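We use cookies to keep you signed in and to remember your ticket filters. By continuing to use this portal you accept our cookie policy. Accept / Manage preferences

Ticket 211
Subject: Gripper selection for the Sulemana packing line, budget hold
Queue: Equipment Planning
Status: Open, pending revised quotation
Requesting department: Automation Procurement

Initial report
The department requests assistance in resolving a mismatch between the approved equipment list and the quotation received from Prundico. The list calls for five two-finger grippers with spare fingers. The quotation covers five grippers but omits the spares and adds a mounting plate that was not requested. Funds for the line are to be committed before the end of November, and the purchase order cannot be released while the two documents disagree.

Log entry, 9:40 a.m.
Prundico was contacted. The vendor stated that the mounting plate is required for the arm model named in the request. Planning compared the request with the Nukow layout file and found that the arm model had been copied from an earlier project. The correct model accepts the gripper directly. The plate is to be removed from the quotation.

Log entry, 11:15 a.m.
Simulation work in Nukow continues during the hold. The present task is the approach to the green work surface with the fingers open. No change to the simulation budget is requested.

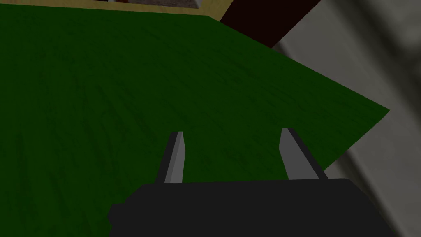 Question from Finance: Can the spare fingers be purchased next year under the maintenance budget?
Response from Planning: The spare fingers should remain on the present order. The maintenance budget covers only equipment that has been accepted and entered in the asset register, and acceptance is not planned until the line has completed its trial period.

Log entry, 2:05 p.m.
Ekus submitted a competing quotation with a delivery period of 46 days. Prundico has not yet confirmed its delivery period in writing. The two offers will be compared on the same terms — grippers, spare fingers, cables and freight — once the revised Prundico document arrives. Training is excluded from both.

Actions outstanding
Prundico to reissue the quotation without the plate and with spare fingers listed as a separate line.
Planning to correct the arm model in the equipment request.
Finance to keep the hold in place until both items are attached to this ticket.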